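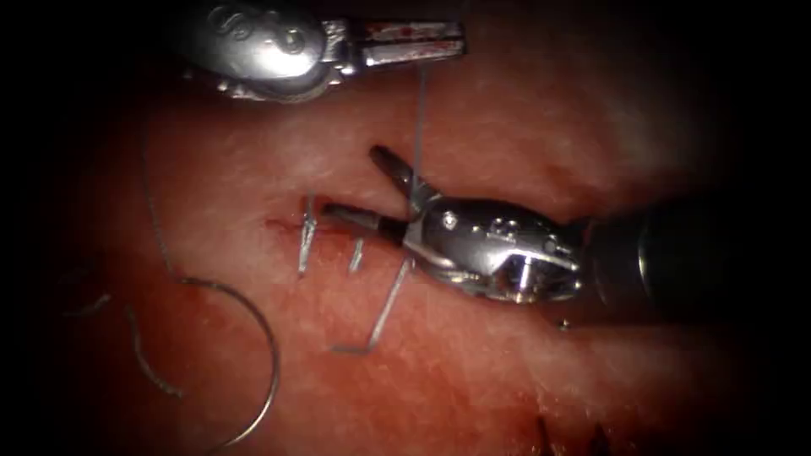
The bus let her off at the bridge and went on to Flunancombe without her. It was four in the afternoon and cold for August. Her aunt was waiting in the ute with the heater going and a thermos between her knees.

"You've got thin," her aunt said in the old language, and then said it again in English in case.

"I understood you."

"Good."

They drove up the valley to Burkura. The road had been sealed since her last visit, and there was a sign now with the name of the village on it in both spellings. The one the government used had a C at the front. Somebody had painted over the C with a K, and then somebody else had gone to the trouble of doing it neatly.

Her grandmother's people had come over the range with goats and seed barley, in a year no two families agreed on. The songs said they had been asked to come. The people down on the river had songs of their own, and theirs said no such thing. By the time anyone wrote it down there were 2,000 of them spread over the upper valley, and at the last count there were still 2,000, although most of those now lived in the city and came home for funerals.

She had come home for the naming. Her cousin's baby was fifty days old, and on the fiftieth day the eldest woman in the line gave the child its house name. The eldest woman had been her grandmother. Then it was her mother, and since March it was her.

"I don't know the words," she said, somewhere past the dam.

"You know some of them."

"I know the start."

Her aunt changed down for the hill. "The start is most of it. After that it's the names of the mothers, going back, and you stop when you get to the river."

"Which river?"

"The one we crossed. You say it and then you stop."

The house smelled of smoke and wet wool. Her mother's coat was still on the hook by the back door. She hung her own on top of it, then moved it to the next hook along. There was barley soup on the stove and she ate two bowls standing up while her aunt went through the mothers. There were eleven. Four had the same name, and you told them apart by where they had lived: the one at the spring, the one at the upper field, the one below the rocks, the one who went away.

"Where did she go?"

"Over the top. She came back, but they'd already started calling her that."

She wrote them on the back of an envelope from the electricity company. Her aunt watched her do it.

"You can't read it out."

"I know. I'm only learning it."

"Your mother wrote it on her arm," her aunt said. "Her first time. She wore long sleeves, and it was January."

They practised until ten. She kept swapping the upper field with the rocks. When she got it right three times running her aunt turned off the kitchen light and went to bed.

In the morning the cousins came up with the baby wrapped in the striped blanket. The stripes were red and black, the way they did them on this side of the valley. On the other side they used blue. The house filled. Men she half remembered stood along the wall with their hats in their hands, and the children were made to sit on the floor.

She took the baby. He was heavier than he looked and he was awake. She put a little barley flour on his forehead with her thumb and began. She said the start, and then the mothers. She said the upper field and then the rocks, in that order, and saw her aunt look at the floor and nod. She said the one who went away.

Then she said the name of the river and stopped.

Nobody spoke. She bent down and told the baby his name, close to his ear, and after that she told the room.

An old man by the door said it back first, and then the others did. Her cousin held out her arms for the boy. Someone put the kettle on.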